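Skekar Gripper Mount, revision 2
Sold by Purolgate

The Skekar is a bolt-on mount for small bench arms doing household tasks such as opening drawers and moving plates. Revision 2 replaces the original mount, withdrawn from sale in August because of the fault set out on this page.

What went wrong
On the original mount the wrist cable had too little slack. With the arm at full reach the connector could back out under load, and the gripper lost its force limit without stopping the arm.

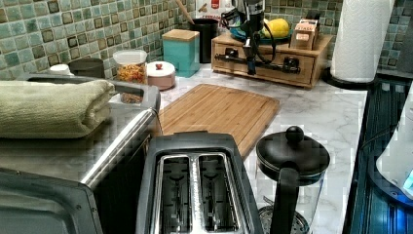
The controller logged nothing, so the arm kept pulling on whatever it held. Irnen, our test bench partner, recorded 6 such events in 2,000 drawer cycles. The worst of them tore a drawer front off its runners -- there were no injuries.

What has changed
A locking connector at the wrist, a longer cable loop and a stop signal that trips if the force reading drops out. Irnen has repeated the full run on revision 2 with no loss of signal. Check that the cable moves freely over the wrist before each session.
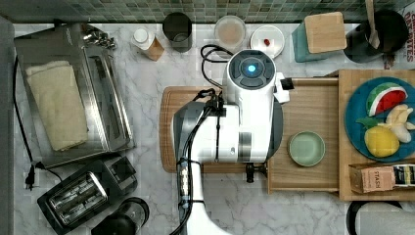
If you own the original
Switch the arm off at the wall and don't use it for drawers, doors or anything else fixed in place. Purolgate will swap the mount free of charge, freight included. Allow 2 weeks. Keep your old bolts, as the kit doesn't include any.

Maximum drawer pull: 100 newtons
Cable and connector: included
Colour: dark grey
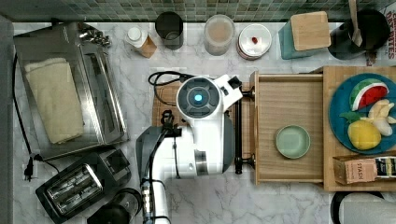
Arm at the open drawer, cable looped over the gripper head.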